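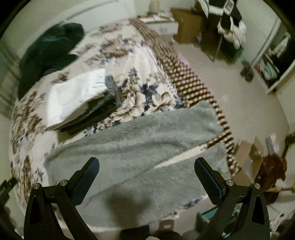 *Foto: Cuaderno de Textil Hogar*

# Jornada de puertas abiertas de Kindine en Omesska: mucha manta y pocas respuestas

*10 de enero de 2023*

La invitación prometía «una mañana para entender el descanso». Fui con la intención más modesta de tocar unas cuantas mantas, preguntar precios y enterarme de dónde se tejen. De las tres cosas conseguí una y media.

Kindine tiene en Omesska el almacén, la sala de confección y, desde septiembre, una zona de dormitorios montados a la que llaman «las habitaciones». Se llega por la carretera del polígono, que no está señalizada hasta que uno ya se ha pasado de la rotonda. Aparcamiento hay de sobra. En la entrada dan una pegatina con el nombre, un folleto y una bolsa de tela con otro folleto dentro, casi idéntico al primero salvo por la cubierta.

## Las habitaciones

Empiezo por lo mejor. Los dormitorios están pensados como cuartos de casa, con moqueta beige y camas vestidas en capas, y eso ayuda. En una tienda uno ve la manta doblada en un estante, con una esquina fuera para que la manosee todo el mundo, y luego en casa parece otra. Sobre una cama se entiende mejor cuánto cubre y cómo se lleva con lo que tiene debajo.

La cama en la que más me detuve llevaba una manta color crema de flores, con los estampados en marrón, tostado y un azul pizarra que me gustó más de lo que esperaba. Soy de los que desconfían de las flores en la ropa de cama. Casi siempre son demasiado grandes o demasiado rosas, y a los dos inviernos uno está harto de verlas. Estas son abiertas y pálidas, y lo que sostiene el dibujo son las hojas oscuras. Se podría vivir con ellas. Encima, otra manta, lisa, de pelo, en un verde grisáceo que en el catálogo figura como «salvia niebla» y que yo llamaría gris verdoso y a otra cosa.

La combinación funciona por color, y de eso presume el folleto. Lo que ya no me convence es el borde a cuadros marrones y crema que asoma por el costado. Flores, cuadros y pelo liso en la misma cama son muchas cosas a la vez, y el ojo se va a los cuadros, que son lo más contrastado del conjunto. Pregunté si se podía comprar sin ese remate y me contestaron que «el contraste es parte de la propuesta». Entendí que no.

Otra observación, de aficionado a hacer camas. El pelo lo registra todo. Cada pasada de mano deja su raya, y la manta gris verdosa tenía las suyas, además de un pliegue largo en diagonal que se abría hacia un lado y dejaba ver la ropa crema de debajo. A mí me parece bien que una cama de muestra no esté planchada a muerte, pero quien compre una manta así para tener el dormitorio como en una revista debería saber que va a pasarse el día peinándola. En el folleto todas aparecen lisas como una mesa de billar.

## La línea Clusow

El motivo oficial de la jornada era presentar Clusow, la gama nueva. Son mantas de cama y de sofá en tres gruesos, que Kindine distingue con palabras en lugar de cifras: «brisa», «abrigo» y «refugio». Pedí el gramaje. Me hablaron del confort. Volví a pedirlo en el mostrador del fondo y me remitieron a la ficha técnica, disponible «próximamente» en la web. Para una empresa que abre sus puertas y saca una gama entera a la venta, me parece una laguna considerable.

El precio sí estaba puesto. La pequeña de sofá cuesta 60 euros y la grande, la de cama doble, pasa a más de 200. No digo que sea un disparate, porque las hay peores y más caras. Digo que a ese precio quiero leer en la etiqueta algo más que el símbolo de lavado y una frase sobre los abrazos.

De lavado se habló bastante, en respuesta a una señora que había ido a eso y no soltó la presa. El consejo de la casa es programa suave, agua fría, sin secadora y cepillado ligero en el sentido del pelo. La señora preguntó cómo se cuelga en un piso una manta de matrimonio empapada. Le recomendaron un tendedero amplio. Hubo risas, y tenía razón ella.

## La sala de confección

Se visita en grupos de 18 personas y desde detrás de una línea amarilla. Vimos las mesas de corte, las máquinas de rematar y el puesto donde se revisan las piezas sobre un tablero inclinado con luz lateral. Este último fue lo más interesante de la mañana y le dedicaron muy poco rato. La luz rasante saca a relucir cualquier calva en el pelo, cualquier hilo saltado, y la operaria marcaba los defectos con una tiza casi sin mirar. Me habría quedado allí media hora. Nos movieron hacia el empaquetado, donde se pliegan mantas y se meten en fundas, exactamente como uno se lo imagina.

Pregunté por el tejido. En Omesska se corta, se cose y se empaqueta, pero no se teje. La tela llega en rollos de Czerwiński, el proveedor que aparece en letra pequeña en la contraportada del folleto y cuyo nombre llevaban pegado varios rollos del almacén. No tiene nada de malo. Medio sector trabaja así y la confección es un oficio serio. Pero la frase «hecho por nosotros, de principio a fin» estaba pintada en la pared justo encima de esos rollos, y a mí las paredes pintadas me ponen de mal humor cuando no se corresponden con lo que hay debajo.

También quise saber si los estampados se dibujan en casa. Según el guía, el de flores es propio y el de cuadros se eligió de un muestrario. Me lo creo, y hasta explicaría que parezcan venir de dos camas distintas.

## El taller de «vestir la cama»

Al final había una demostración de cómo poner las capas: primero la ropa clara, después la manta estampada y por último la de pelo, cruzada en la mitad inferior para que las flores queden a la vista. El truco consiste en no cubrirlo todo. Es buen consejo, y gratis, y me lo llevo. En mi casa la manta gruesa va siempre hasta la almohada, a lo bruto, y reconozco que así no se ve nada de lo que hay debajo, que suele ser lo que uno ha elegido con más cuidado.

Menos me gustó la parte de los cojines. Se apilaron tantos que una pareja preguntó dónde se dejan por la noche. «En una butaca», les dijeron. La butaca también está en el catálogo.

## Lo práctico

- La entrada es gratuita, pero hay que apuntarse en la web. El correo de confirmación me llegó a la carpeta de no deseados.
- La visita completa dura 3 horas si se hace el taller. Sin él se puede salir bastante antes.
- Se puede tocar casi todo en las habitaciones. En la sala de confección, nada.
- El café es de máquina. Las galletas se acabaron pronto.
- La tienda de restos está al salir, a la izquierda, y no la anuncian en el programa. Hay mantas con taras pequeñas a mejor precio. Conviene desplegarlas enteras y mirarlas contra la ventana, como hacía la operaria con su lámpara.

## ¿Compré algo?

No. Estuve un rato con la manta de flores en las manos, en la tienda de restos, buscándole la tara sin encontrarla, y al preguntar me dijeron que era «de tono». Comparada con la de la cama no supe ver la diferencia, lo cual habla bien de la manta o mal de mi vista. La dejé porque llevaba los cuadros.

He escrito a Kindine para pedir el gramaje de los tres gruesos de Clusow y la composición completa de cada uno. Si contestan, lo añadiré al pie de esta entrada.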